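Statville Controls Group, weekly software mtg
Friday, 9:30
Minutes: Josefien Coppens

Present: Josefien, Lachlan Aitken, Alvar Rønning, Sorcha Leckie (from 9:50). Apologies from Patricio Figueroa, at Grulcombe all day.

Last minutes ok. Sorcha's action on the log viewer carries over again.

1. Planner
Alvar merged the new collision checker Thursday night. Plans come back in 600 ms on the cluttered set, old one was taking 1000 plus. Still fails on goals close to the table edge, solver gives up and returns home pose without an error. Lachlan wants it to throw. Agreed, throw, and log the seed.
ACTION Alvar, before Kilar branch is cut.

2. Segmentation
Retrained on the July set. Better on small tools, still bad on anything black and floppy. Merges neighboring objects into one mask if they touch. Sorcha thinks its the depth threshold, Lachlan thinks labels. Both to look at the same 15 failures and come back with one answer.
ACTION Sorcha + Lachlan.

3. Controller
Gripper force loop was oscillating at low speed. Gains now in the config file insted of hard coded. Need a range check, someone put a negative in on Tuesday's build and it loaded fine. No decision on raising the loop rate, wait for Patricio.

4. Tooling
Replay script now takes a start time. Oosthuizen asked for export to plain CSV, Alvar says half a day. Do it but after item 1. CI runner down to 16 GB free, delete the old bags (the recordings!!).
ACTION Josefien to clear the runner.

5. Test layouts
Long talk on what the clutter benchmark should hold. Sorcha wants thin things and tangled things in every layout, not just boxes. Coiled cable and scissors stay in, grasp ranking gets those wrong most often, and the marker lies close enough to both to test the mask merging from item 2. Black bag with its long strap stays too, for the floppy case. Lachlan to write the layout up as a config so the simulator can load it. AOB none, closed 10:40.

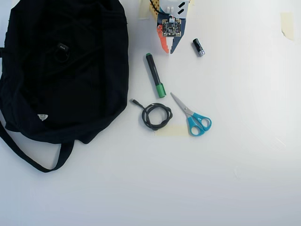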